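Category: Laundry & Utility / Resolved tickets
4 min read

Ticket: Dryer stops mid-cycle, breaker does not trip
Opened by: Delia Lazăr
Assigned to: Arlindo Fontes
Status: Closed

Delia Lazăr wrote:
The dryer in the ground floor laundry room at Ullau quits partway through a load. The display goes dark, and after a while it comes back as if it had just been plugged in. The breaker stays on. It started in January, maybe once a week, and now it does it on most loads. I have cleaned the lint filter and pulled the machine out to check the hose. The hose was not kinked.

Arlindo Fontes wrote:
Does it stop at the same point each time? Also, is anything else on that outlet?

Delia Lazăr wrote:
No fixed point. With towels it stopped after eight minutes, and with sheets it ran 51 before it quit. The only other thing in the room on that wall is the Stinik water softener, and it has its own outlet. 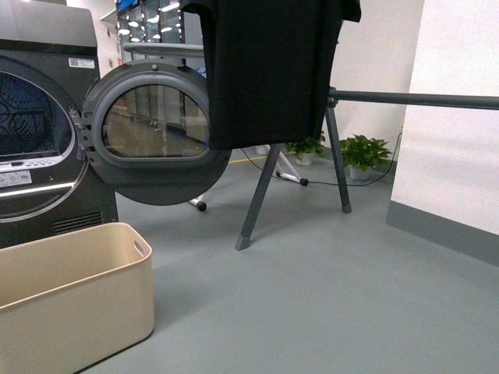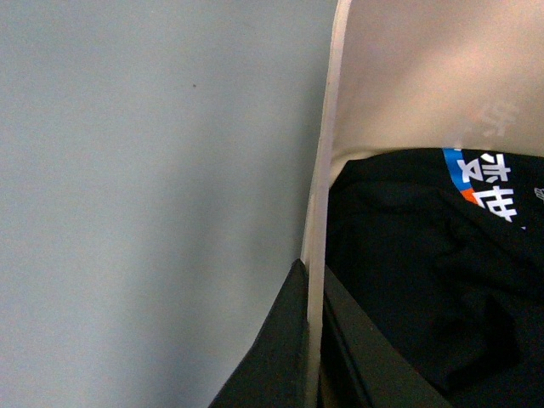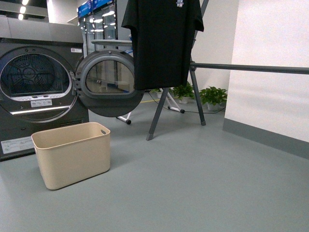

Laundry room, ground floor.

Arlindo Fontes wrote:
Thanks. If the display goes dark, the machine is losing supply. A blocked vent or a bad thermostat would normally stop the heat and leave the display lit. Please run it empty with no heat and note whether it still quits.

Delia Lazăr wrote:
Ran it empty, no heat, two full cycles. It did not stop. With heat on it quit again.

Arlindo Fontes wrote:
Then it fails under load – most likely a loose connection at the outlet. Don't use it until someone has looked. I have asked Ionuț Sima to go over.

Ionuț Sima wrote:
Visited 6 May 2018. Breaker off, cover plate removed. The neutral screw on the outlet was almost a full turn loose and the insulation next to it was brown. Cut the wire back to clean copper and fitted a new Trenix outlet. Checked the plug and cord – no marks. Ran one heated cycle with a full load and it finished. The outlet was cool to the touch afterward.

Delia Lazăr wrote:
Six loads since then and no stops. Should the softener outlet be checked too?

Ionuț Sima wrote:
Yes. It was wired at the same time. I will do it on the next visit and open a separate ticket.

Arlindo Fontes wrote:
Closing this one. Reopen it if the display goes dark again.

Related tickets
Dryer runs but clothes stay damp
Washer drain hose smells
Ursu wall heater clicks at night
Stinik softener shows salt warning after refill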